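Blackout curtains in a rental, no drilling allowed
Reading time: 3 min
Print | E-mail this thread

drinden_dave wrote:
Moved into a ground floor place in August and there's a streetlight directly outside the bedroom. The lease says no holes in the walls. I work nights, so I also need it dark at noon. Tension rods fall down at 3 a.m. with a noise like a dropped drawer. What are people using?

pillowfort wrote:
Command hooks and a light rod. Mine has been up for two years, though it's a narrow window and the curtain weighs nothing.

Uvitz_upstairs wrote:
Hooks are fine until they take a strip of paint with them and the landlord takes $90 off your deposit. Ask me how I know. Buy heavy black cloth by the yard, forget the rod, and clip it along the top.

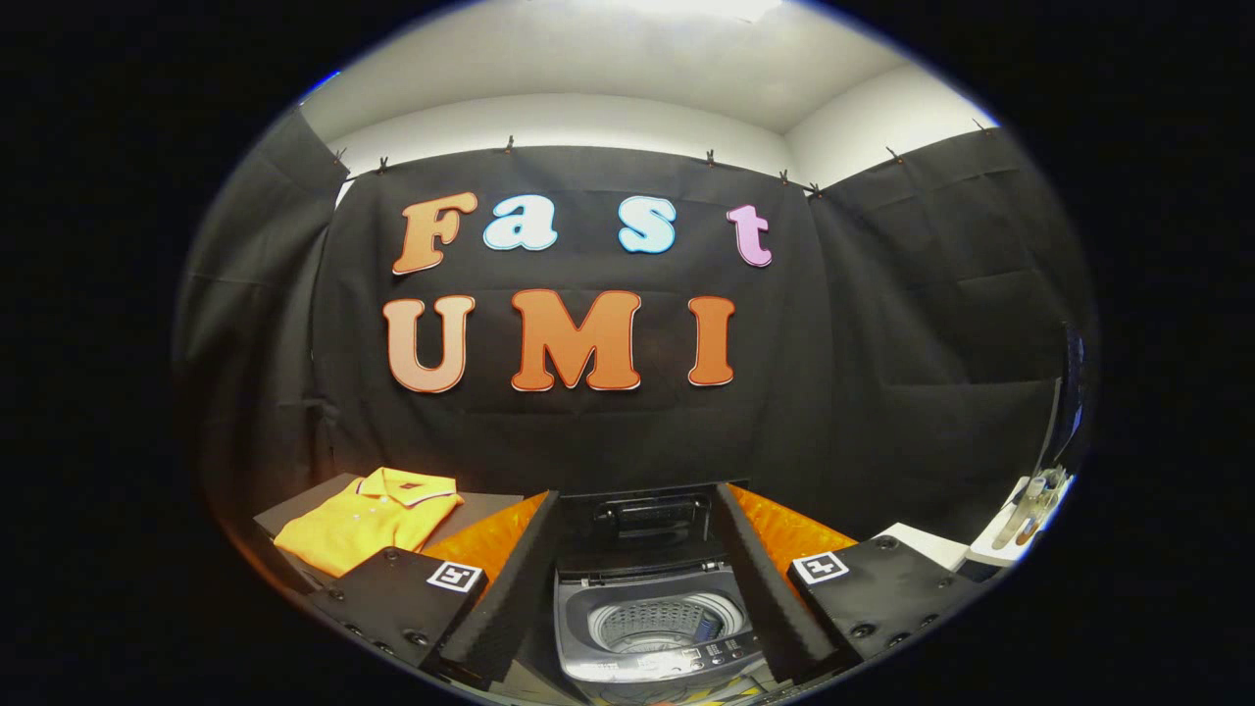 Cloth is the cheap part, and most people still buy too little of it. Get enough to run past the window on both sides, because light comes in around the edges long before it comes through the middle. For the top, plain binder clips do the job, small dark ones like those holding up the black curtain in the photo, just under the white. You will get folds. If folds bother you, own an iron.

drinden_dave wrote:
Clips onto what, though? My wall is flat. A clip needs something to bite.

Uvitz_upstairs wrote:
Window trim, picture rail, the lip of the old blind. Every rental has a lip somewhere.

pillowfort wrote:
Mine has no lip. Mine has a landlord who paints over everything, including the light switches.

Luana Marinho wrote:
I have to disagree with the clip people. I did this for 14 months and the cloth sagged between clips, so I had a row of little bright smiles across the top every morning. Sew a hem and put a flat batten through it — problem solved.

Uvitz_upstairs wrote:
More clips, closer together. Also, not all of us own a batten.

Luana Marinho wrote:
It's a stick.

drinden_dave wrote:
I have a stick. I'll try the stick first and the clips second. The sleep mask stays on either way.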